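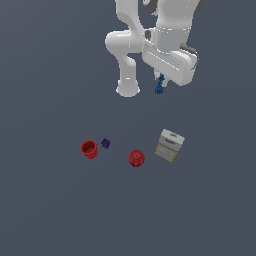 Riltora practice world, default arm, overhead view

Home | Forums | Kits & Software | New Posts | Log in

Riltora pick-and-place simulator, worth paying for?

tsiddiqui
The 30 day trial runs out tomorrow and I can't decide. Tomden sell it as a way to try out a grasping routine before you spend money on an arm. You get a white arm, a plain grey floor and a few bits to pick up: cup, little purple cube, something round and red, a carton. It looks tidy enough. What I want to know is whether anything I tune in there will survive contact with a real bench. Their sales page says "ready for the workshop", which could mean anything.

laiba_m
I've had it since May. For learning the controls it's fine. For anything else I'd keep my wallet shut. The floor has no texture at all, so any vision code gets an easy ride. Try it on a scratched worktop and then tell me it's ready for the workshop.
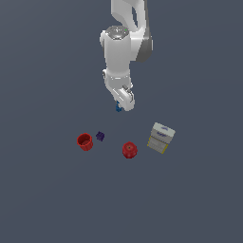 Same four items, arm in another pose

tsiddiqui
That's my worry. Look at the carton, you can't even read the print on it. If I'm meant to be sorting packets by label, what use is that?

Evbridge_Iqra
Bit harsh. You can swap in your own textures and floors, it's under scene settings. I did it in an evening. Laiba, did you ever move off the defaults?

laiba_m
I did, and it crashed 6 times. For what they charge I don't expect to spend my evenings fixing the floor.

zlashari
Agree with Iqra on textures, agree with Laiba on price. My gripe is the close-up view. The edges go all steppy, which is no good if you want to judge where the fingers meet a thin part.

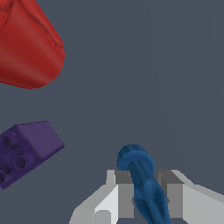

I asked support about it and got a link to the manual, page 24, which covers installing the licence. I asked again and got the same link. So that's 2 emails and no answer.

Evbridge_Iqra
OK, support is poor, I'll give you that. The grasping itself is still better than the Afridi package I used before, where things slid out of the fingers for no reason I could find.

tsiddiqui
Better than Afridi isn't much of a recommendation! Has anyone here taken a routine from Riltora to a real arm without rewriting most of it?

analyn.mac
Once. The moves carried over, the grip settings didn't. I had to redo every one by hand. Ask them for a longer trial before you pay, they gave me one.

tsiddiqui
Right, I'll ask tonight. If they send me page 24 I'm out.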